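2021-07-06
By Pallavi Rathore

Brulla Fabric Shaver, corded model

I've been shaving sweaters, blankets and couch cushions for years with whatever little battery gadget was by the register, and I wish I had bought a corded one sooner! The Brulla plugs into the wall, so it runs at full speed from the first pass to the last (my old one used to start groaning halfway up a sleeve).

The head is wide and slightly domed, with a steel mesh guard over three blades. You set the height with a ring around the neck. Low is for flat weaves and cotton knits, the middle setting does most wool, and high is for anything fluffy you'd like to keep fluffy. Start high. I say this as the person who took the nap right off a mohair scarf in March.

What's in the box: the shaver, one spare blade set, a cleaning brush, a clip-on spacer and a cloth pouch. The cord is 80 inches long, enough to reach from the outlet behind my ironing board to either end of it with slack left over. Weight is 33 ounces with the cord. That sounds like a lot, but the weight does some of the pressing for you and I find my hand gets less tired.

The lint cup twists off the back. Empty it before it looks full, especially with wool, which packs down into a kind of felt and slows the motor. A quarter turn, tap it over the trash, quarter turn back. The blades lift out for brushing once the guard is off. Unplug it first, please.

Sweaters are the obvious job, and it is wonderful at them. Lay the sweater on a hard table, pull it flat with your free hand and go in small circles. Underarms and cuffs take longest. Socks are fiddly but doable if you stretch them over a water glass. Coats are a joy, and so are the knees of old sweatpants!

Upholstery is where the cord really pays off. Use the spacer around seams, and work across a seat cushion in strips. Smooth covers need the shaver only where there are pills, and leather or anything coated shouldn't be shaved at all. Keep well away from buttons, too, and do the dimples around them by hand with a sweater comb.
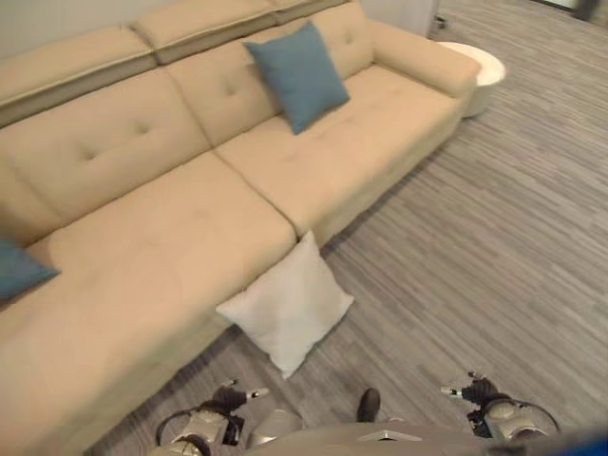 Hoi-yan Kan wrote in to say that the spacer is also worth leaving on for loose knits, where the bare guard can catch a loop, and that she gets a cleaner result on wool blankets by going over them twice on high instead of once on low. I tried her way on a plaid throw and she's right, it came out lovely.

Replacement blades are sold in pairs of sets and fit the older Brulla with the green switch as well. The guard is a separate part, so check the mesh for dents before ordering. A dented guard will nick fabric even with new blades in it.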